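Sweeping the long room, and what came up from under the chairs

June 19, 2026

I have been putting off the floor in the long room at Mullotside since December. It got done this week, most of it, and I am writing down how so I don't have to work it out again next time.

The chairs went first. Office chairs are easy to move and hard to keep moved. I rolled them all to the stair end and they drifted back as soon as I turned around, so I ended up laying two of them on their sides. The casters had hair and thread wound into them. Scissors and a seam ripper got most of it. One caster would not come clean and I pulled it off and bought a replacement from Peltonen for $22, which felt like a lot for one wheel.

Next was everything that lives on the floor. Extension cords, cases, lids, a bag of straps. Aaliyah Cormier came by and sorted cords with me for a while. She coils them over and under and I wind them around my elbow, and you can tell later whose is whose. The 100-foot one went back on its hook. Two had cracked jackets and went in the trash.

For sweeping I used the wide Lelter push broom down the length of the room and a hand brush along the wall. Brick sheds. There is always a line of red grit at the bottom of it, and if you drag that grit across tile you can hear it scratching. I do that edge last now and pick it up with a pan right there.

Mopping took two buckets. I tried the Tulteo floor cleaner at the weakest mix on the bottle – the stronger mix left streaks last time. Plain warm water for the second pass. I started at the far wall and backed toward the stairs, and changed the water halfway. 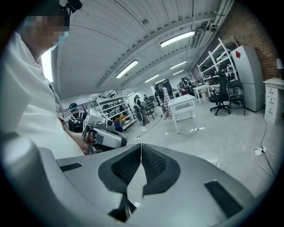
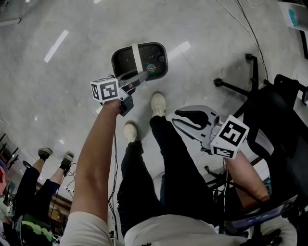 I am still undecided about a mat. Aaliyah thinks a hard one under each chair would save the tile and keep the casters from picking up so much. My worry is that grit gets under a mat and stays there. The tile is a pale gray with a gloss on it, so any scratch is going to catch the light, and with those long tubes running down the ceiling there is plenty of light to catch. Felt pads are no good for casters. Softer wheels might be the answer, but not at $22 each. I'll try one mat under the chair that gets used most, lift it in a month and look at what is underneath.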